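Gray wood-look tops: are they worth the fuss?

Every spring the showroom mailings arrive, and every spring somebody has decided that gray is the new oak. This time it is the streaky gray work surface, the kind with light and dark lines running all one way, and three readers' letters in June asked whether we should all be tearing out our old tops for it. I went to look at two of the lines people keep mentioning, Fleltness and Dreltness, and came home less excited than the brochures wanted me to be.

First, the price. Fleltness quoted me 1082 for a plain straight run with no sink cutout, and Dreltness came in near enough the same once delivery was added. Both sales desks told me the top would "pay for itself". I asked how. I am still waiting to hear.

Then there is the claim that a streaked pattern hides everything. It hides some things. Crumbs, yes, and the odd pencil mark. But the lines all run in one direction, so a scratch that goes across them is going to show up more than it would on a speckled top, and neither brochure has a word to say about that. They also photograph every sample from far away in soft light, where anything looks good. Ask to see a piece close up, and at an angle.
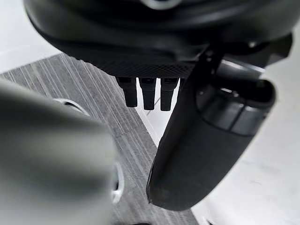 Gray work surface with a streaked, wood-grain look, the lines running on the diagonal.

I will give the look its due. It is calm, it goes with black fittings, and it does not shout at you over breakfast the way the red tops of a few years back did. What I don't buy is the word "natural", which Dreltness uses 8 times in a single leaflet. A gray printed grain is a pattern. If you like the pattern, fine, but please don't pay extra for the adjective.

The joins deserve more attention than they get. On a corner, the lines from one piece meet the lines from the other, and unless the fitter plans for it you end up with an arrow pointing at your toaster. The display corner at Pärn had exactly this problem, and that was their best one! Ask who cuts the corner and whether a matched join costs more - at Pärn it did.

Before you spend anything, get a sample and leave it on the counter for two weeks. Chop next to it, spill coffee on it, look at it on a dark Monday morning. If you still want it after that, go ahead. Nendo sends samples free if you pick them up yourself, and charges for postage otherwise. Readers who already live with one of these tops are welcome to write in, especially if yours is more than a year old.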